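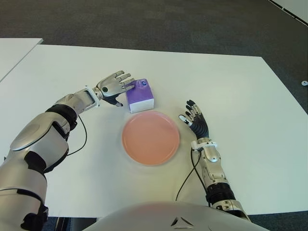
Two hands, one plate, one purple and white packet.

Rirneris Household Help > Kitchen & Cleaning > Gadgets > Can a robot clear my table yet?

Fothergill
Posted 2018-04-20

I am 68, I live with my son's family while their roof is being done, and there are 4 of us round a table meant for two. Every evening the table has to be cleared, wiped and laid again for breakfast, and every evening everyone remembers an urgent phone call.

My son says I needn't worry as robots will be doing all this shortly. He has been saying so since he was a teenager, and I notice it has never led to him picking up a plate. I keep seeing machines with proper arms and fingers now, though, so I'm asking people who might know. Is there one that can clear a table? I don't need it to sing or order the shopping. I want plates moved from A to B, nothing broken, and no sulking.

I already own one of the round vacuum things. It's spent most of this week under the dresser.

Grader

Short version, no. Slightly longer version, it can probably move a plate if it's a plate it knows, on a table it knows, with nothing else going on.

What you've got to remember is that a table after dinner is a horrible thing from a machine's point of view. There's a fork under a napkin. There's a glass with an inch of something in it. Half the stuff is shiny, which cameras don't enjoy, and the rest is soft and changes shape when you take hold of it. You and I sort all that out without thinking, while complaining about something else.

So the people working on it start with a bare white table and a plate, and put one thing near it or on it. Sounds feeble until you try to write down how your own hand does it. Does your thumb go under or beside? When do you stop squeezing? I had a go at writing it down once for a cheese sandwich and gave up at the crust.

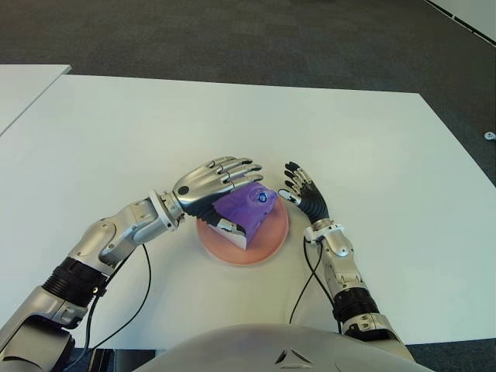 Left hand over the plate, right hand open beside it.

Look where the left hand is. It comes down from the top with the palm on the thing, and the thumb is tucked in low. The other hand is just open next to the plate, like my brother-in-law's at Christmas. Two hands are a lot harder than one, as they have to agree whose turn it is and not knock each other's elbows.

My advice is buy a tray. A big one with a lip. It won't sulk either.

Stijn Declercq

I can only speak for the shop floor. I have done 14 years on the packing line at Clusenent (biscuits, mainly) and we do have machines, good ones. One of them puts 40 packets in a case faster than I can say it. But every packet arrives the same way up, in the same spot, and if one turns up sideways the whole line stops and a human being comes over with a stick. I have been that human being. The stick is not in the brochure.

That's the split as I see it. Machines do the same thing brilliantly. A kitchen is never the same thing, even if the menu is.

Fingers are where it gets interesting. Ours has suckers, which are fine on a flat packet and useless on a teaspoon. For your plates you'd want something that can get hold of a rim.

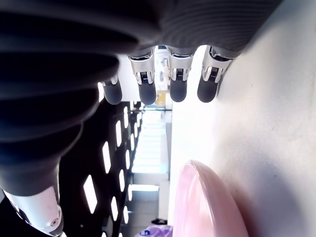 Ribbed palm, dark fingertip pads, and the pink rim further down.

Those pads have a rubbery look to them, and I'd want that for crockery. The joints are another matter. All those little hinges and slots, and I immediately thought of gravy. Anything on our line that touches food gets washed down every shift, and I would not fancy going round those knuckles with a toothbrush. You would end up clearing the table to save yourself cleaning the robot.

If your son wants to be useful, have him load the dishwasher, which is a robot that somebody finished.

k_marsh

just use paper plates

COMMENTS (4)

Fothergill: Thank you all. Have ordered a tray. Told my son about the stick and he says it proves his point, though he couldn't say how.

wendy_b: Our round vacuum also lives under the dresser. Is it the dark or the company?

Grader: Put a draught excluder along the front. Worked for us till September, then the dog had it.

Stijn Declercq: Paper plates blow off the table if the back door's open. Otherwise I can't fault it.

Contact us | Copyright Rirneris Household Help | Back to top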